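布鲁迪尔的房间

我在Limus公司做夜班，工作是教一台机器怎么收桌子。公司在Punderus，我的家在另外一个国家，所以我用中文写这个故事，请读的人原谅我的句子有时候太直。

每天晚上我戴上手套，坐好，屏幕里就出现那个房间。同事们叫它“Brudier的房间”。房间是算出来的，没有人住过。红色的墙，蓝色的椅子，木头桌子，桌上一个白碗。我抬左手，左边的手臂也抬。我呼吸太重的时候，它的手指会轻轻地抖。 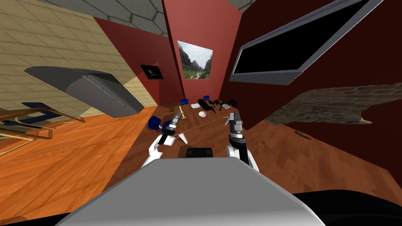
本页最后修改：11月，23:40

规定是这样写的：一次示范不能超过4分钟，每完成2次，要休息一下。机器不听我说话，它只学我的手。因此我的坏习惯它也会学到。我拿碗以前，总是先停一停，好像要问碗愿意不愿意。这个动作是从我祖母那里来的。她在Yurchenko街的老房子里洗碗，那房子的门上刻着1896，她的手慢，从来没有打破过什么。

第一个月，组长看了我的记录，说停顿是多余的，请我去掉。我试了。手快了，可是碗总从手指中间滑走。我把停顿放回去，没有告诉他。

后来有一个晚上，我做到一半，手套突然变得很沉。我的右手不动，屏幕里的手也不动。我想先退出来，让手臂离开桌子，转向别的地方，再慢慢找回来。

眼前都是灰色的六角形，一个挨着一个，像蜂房。

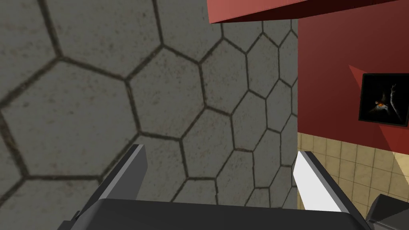
我张着手指，等了一会儿。远处的红墙上挂着一张很暗的画，里面有一点橙黄色的光，像小小的火。我教了这么多晚上，眼睛只看碗，没有好好看过它。我想起祖母的厨房，冬天的时候炉子也是这样亮。

我重新校准手套，回到桌子旁边，又做了一次。交班以前，系统让机器自己试，我摘下手套，把两只手放在膝盖上。

手臂伸出去，到了碗的上面，停了一停。

组长站在我后面，拿着他的茶。他问我，它在等什么。我说我的中文不够好，这个我不会解释。他看着屏幕，没有再问，也没有叫我把那一段删掉。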